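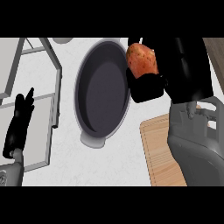

Page last changed: February 25, 2019

Third loaf in the oven, so I have fifty minutes to write this and then I have to go stand by the door and poke things.

I said in January that I was going to learn to bake a decent caraway rye this winter, the kind with a real crust and a crumb you can slice thin, and I have been at it since with more stubbornness than skill. Loaf one was fine for toast. Loaf two I don't want to talk about, but I will, further down, because I need it written somewhere or I'll do the same thing again in a month.

First the flour. I'd been using the medium rye from the supermarket, in the little paper bag that costs too much and always leaks in the cupboard, and I finally drove over to Šindelář to get the dark stuff. I love that shop! It's the one behind the tire place, with the bins you scoop from yourself and the smell of poppy seed and dust, and I can't go in for one thing. I came out with dark rye, caraway, a bag of bread flour, dried mushrooms (not needed), a jar of plum butter (very much needed) and a bench scraper, even though I already own a bench scraper. In my defense the old one has a handle that turns. I also asked if they had malt syrup and they did, but only in a tub the size of a paint can, so I passed and used molasses like always.

The drive back over the hill was slow. Rullulby sits at 2,335 feet and we had ice on the top road again, with everybody crawling along in a line behind a hay truck, so I ate plum butter off my finger at the stop sign. No regrets there.

I do think the altitude is part of my trouble. Everything rises a bit faster up here than the recipes say and then it gets tired and sags. For years I made only banana bread and biscuits and blamed the oven when they went funny. With rye you notice it more. The dough goes from "nothing is happening" to "too late" while you're folding towels.

Anyway. Loaf two. I mixed it after supper, which was already a bad idea, and I was tired and let the Plemix do the kneading. The Plemix is a good strong mixer and I've had it long enough that the paint is coming off around the bowl clamp, but it has no patience with rye. It ran on the second speed for the whole length of a radio program, and when I came back the dough looked like spackle. Sticky, gray, shiny. I scraped it into the pan with a wet hand and told myself it would sort itself out overnight in the fridge. It did not sort itself out. It came up flat on top with a gap under the crust you could have kept mail in, and the inside was gummy all the way down. I cut it the second it was cool enough to hold, too, so some of the gum was my own doing. The birds got the ends and even they took their time.

So for number three I changed four things at once, and yes, I know you're supposed to change one at a time. Life is short and the flour was open.

I'm putting down what I did while I still remember it.

The night before, I fed the starter with dark rye and left it on top of the refrigerator, under a saucer. By breakfast it had a dome and smelled like apples and a little like nail polish, which I've decided is how it always smells. I took out 130 grams for the bread and put the rest back in its jar.

Then 600 grams of flour altogether, two parts bread flour to one part rye. I wanted to go half and half but I'm not ready. Warm water, enough to make a soft dough, and I held a little back and added it in splashes. A spoonful of molasses. Salt, two level teaspoons. And 50 grams of butter, soft, which my old recipe card doesn't call for but the back of the flour bag does, and I was curious. Caraway went in last, a heaped tablespoon, half of it crushed with the bottom of a mug. Crushing it makes such a difference! The whole seeds are nice to bite on but the crushed ones get into the bread itself.

I mixed it by hand, in the big yellow bowl, until there was no dry flour left at the bottom, and then I walked away from it for half an hour. I've read that a dozen times and always thought it was fussy. After the rest I did a few folds, wet hand under the dough, stretch, over, turn the bowl, again. Then I left it alone and came back and did it again, three rounds in all. By the third it was holding together and pulling off the side of the bowl in one piece, and it felt like a bread dough for once and not like something for fixing a wall.

No mixer at all this time. My forearm knows about it.

The rise was where I had to sit on my hands. I've been letting it double because that's what it says on every page I've ever read, and I think for this dough in this kitchen double is too far. So I marked the side of the bowl with a bit of tape and stopped it when it had come up by half and a bit. Shaped it on the counter with the new scraper (worth every penny, shut up), rolled it up snug, pinched the seam and laid it in the tin seam down. I brushed the top with water, put more caraway on, and made one long cut down the middle with a steak knife, because I can never find the razor when I want it.

The oven is the old Pullent that came with the house. It runs hot at the back and cool at the front and the dial is more of a suggestion. I've got a thermometer hanging off the rack now, and I start it high and turn it down after the first ten minutes. There's a cake tin of boiling water on the floor of the oven for steam. I burned my wrist on that last week so I used the kettle this time and poured from a long way off, like a person feeding a bear.

Ten minutes in I turned the light on and looked, and it had sprung up nicely along the cut. Of course I've been fooled before at that stage. Number two also looked wonderful through the glass.

While it bakes I've been thinking about what we eat with it, if it works. There's the plum butter, obviously. There's half a cabbage in the drawer and a piece of smoked sausage, and I'd like to fry those together with an apple and a lot of pepper and have the bread on the side with cold butter. I also have eggs to use. My grandmother used to do eggs chopped up with green onion and a scrape of mustard on dark bread for supper on washing day, and I haven't had that in so long I'm not sure I remember it right. I think there was dill. There might have been dill on everything.

The mushrooms I'll put away for soup. Barley too, if there's any left behind the oatmeal. The last barley soup I made was so thick by the second day that we ate it with forks, so go easy, me.

Other kitchen business, quickly. The marmalade from January has set at last, at least in the small jars. The two large ones are still running and I'm calling those syrup and putting them on pancakes. I cleaned out the spice drawer and found three open bags of cumin and no paprika. I need paprika, baking powder, and wax paper. The bottom shelf of the fridge has something sticky under the milk and I've been pretending not to know about it for days.

Okay, timer.

Back. It's out! I tipped it from the tin and knocked on the bottom and it sounded hollow, and the crust is dark brown with a darker stripe on the side that faced the back of the oven. The cut opened up a bit more to the left than the right. There's one split near the bottom where I didn't pinch the seam well. I don't care, it's the best looking one yet by a mile and the whole downstairs smells of caraway.

Now the hard part, which is leaving it. Everything I've read says rye wants to sit until the next day, wrapped in a cloth, and after what happened with number two I'm going to do as I'm told. It's on the rack by the window with a tea towel over it. I've moved the knife to the other side of the kitchen.

Notes for next time, before I forget. Less molasses, it smells a little sweet. Pinch the seam harder. Turn the tin around halfway so the back doesn't get all the heat. Start earlier in the day so I'm not waiting up for it. And maybe try the half and half flour if the crumb on this one is good.

Later, after supper. I cut the heel off. Only the heel, so it hardly counts. A little bit tacky still, very close and even, no gap at the top at all, and the crust is chewy in just the way I wanted. I had it with butter and salt, standing up at the sink. Tomorrow I'll cut it from the middle and see, and then I've got to feed the starter again because I left it out on the counter with the lid off the whole time I was writing this.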